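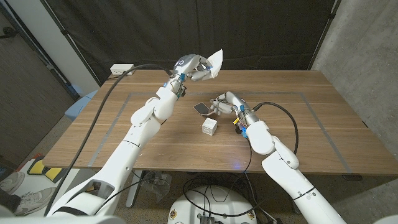 Student Projects > Nomurik Manipulation Club > Open Calls

Call for participants: teleoperation and data recording, spring block

The Nomurik Manipulation Club is looking for student operators for its bimanual tabletop project. The work consists of controlling a two-arm platform through a fixed list of household tasks, recording each attempt, and labeling the recordings afterward. Sessions are held in the Flistesville lab. There are 5 places.

Posted Apr 2, 2023

Task set

The current list covers handling of thin and deformable items (tissues, cloth, paper), small rigid objects, and flat electronics such as phones. All tasks are performed inside the taped work area on the table. An attempt is valid only if every object starts and finishes within the tape. The full list has 33 tasks. Operators are not expected to complete all of them, but each operator must finish the deformable set before moving on to two-handed transfers.

What operators do

Each session lasts four hours, including setup and shutdown. Operators work in pairs. One controls the arms and the other resets objects, watches cable clearance at the wrists, and keeps the log. The pair changes roles at the midpoint. Failed attempts are kept and labeled with a failure code from the club sheet. Do not delete them.

Labeling is done outside the lab on any laptop. Expect one labeling hour for each session.

Requirements

Enrollment in any program, first year or later. Basic command line use. Ability to stand for most of a session. Completion of the safety briefing given by Hanna Hladun before the first session. Left-handed applicants are welcome; the control rig adjusts to either hand.

Prior experience with robot hands is not required. Applicants who have worked with motor controllers or wiring should say so, as one operator will also assist Normand Hiebert with wrist electronics repairs between sessions.

Conditions

Participation counts as project credit under the club course, or as paid hours at the student assistant rate. The two cannot be combined. Operators who miss two sessions without notice lose their place to the next person on the list. Recordings remain with the club and may be used in later student theses. Operators are credited by name unless they ask otherwise.

How to apply

Send a short message with your program, year, available afternoons, and choice of credit or pay to Zuleica Quintana at the club desk. A résumé is optional. Selected applicants will be invited to a trial session in April, in which they attempt one task from the deformable set. The trial is not scored on success rate. It is used to check that the controls fit the operator.

Questions about credit go to Jussara Falcão.

Recent items

Figueiredo Cup: rules for the sorting event
Posalus gripper workshop, notes and parts list
Failure codes, revised sheet
Lab access hours for Flistesville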